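Anditz Introduces Two-Piece Countertop Set for Washing, Draining and Holding Fresh Produce

December 2020

Anditz, a manufacturer of metal kitchen goods, has released the Julta set, a round stainless steel tray and a rectangular wire basket sold together for home kitchens and small food-service counters. The set is available now through the company's own catalog and through the Gutis chain of housewares stores. 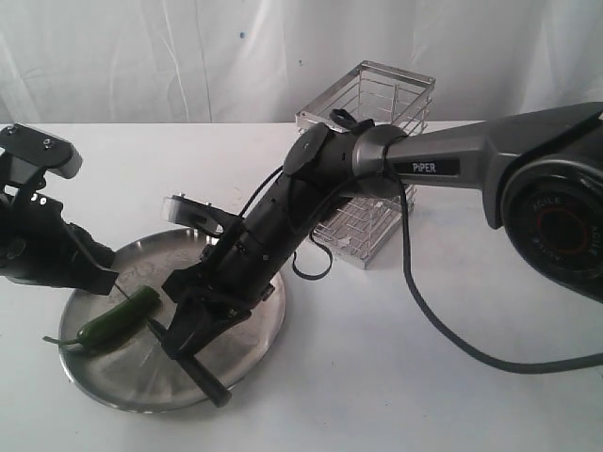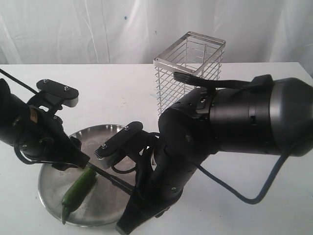 The Julta set was developed for cooks who prepare small amounts of vegetables several times a day and do not want to bring out a full-size colander and sheet pan each time. Work on it began after Anditz reviewed returns and customer letters concerning an earlier product, the Pan drainer, which combined a basket and drip plate in a single welded unit. Customers reported that the welded unit was difficult to clean at the joint and did not fit in most dishwashers. In the new set the two parts are separate and have no shared hardware. The tray is shallow, with a raised rim, and a single green chili pepper can lie on it with most of the surface still free for other items. The basket stands on its own at the back of the work area and is open at the top.

The tray is pressed from one sheet of stainless steel. The rim is formed in the same operation and holds the small amount of water that runs off rinsed produce. It may be used under peppers, limes, garlic, ginger and similar items between the sink and the cutting board, or as a resting place for trimmed vegetables before they go to the stove. The tray is not intended for use over an open flame and should not be placed in a microwave oven.

The basket is made of metal wire laid out as a grid. The open construction allows air to reach produce on all sides and lets the user check the contents without moving them. A flat rim around the top gives a continuous edge for lifting. The height was set so that leeks, celery and bunched herbs can be stored upright. Smaller items such as hot peppers should be placed in the basket in a single batch and not packed tightly, as tight packing slows drying at the bottom.

Before release, the set was placed in 107 households for a trial that started in September. Participants used both parts in place of their usual drainer and kept a written record of use, cleaning and storage. The households returned 1,042 record sheets in all. The most frequent use entered was rinsing and draining peppers and tomatoes, followed by holding washed herbs. The most frequent complaint concerned the paper label on the underside of the tray, which left adhesive behind when removed. Production units carry a hanging tag tied to the basket instead.

Both parts may be washed by hand or in a dishwasher. Steel wool is not recommended on the tray, as it will mark the brushed finish. Light scuffs from ordinary use do not affect performance. The basket should be dried before it is put away, with attention to the points where wires cross. Water spots on either part can be removed with diluted white vinegar and a soft cloth, followed by a plain water rinse.

The set ships in one recycled cardboard carton with the tray packed flat beneath the basket. A printed care sheet is included. Replacement trays and baskets can be ordered separately under the part numbers listed on that sheet. Anditz warrants both parts against defects in material and workmanship for 2 years from the date of purchase. The warranty does not cover discoloration caused by bleach or by prolonged contact with salt.

Gutis will carry the set in about 20 stores at launch. Other retailers may request a trade price list and sample carton from the Anditz sales office. Orders placed through the catalog ship from the company's main warehouse.

About Anditz

Anditz designs and manufactures metal goods for food preparation and storage, including trays, racks, baskets and drainers. Its products are sold to households, caterers and school kitchens.

Media contact: Anditz Press Office

Related releases
Anditz Ends Production of the Pan Drainer
Gutis Adds Housewares Section to Online Store
Care Guidelines Updated for Brushed Steel Trays
Julta Replacement Parts: Ordering Information for Retailers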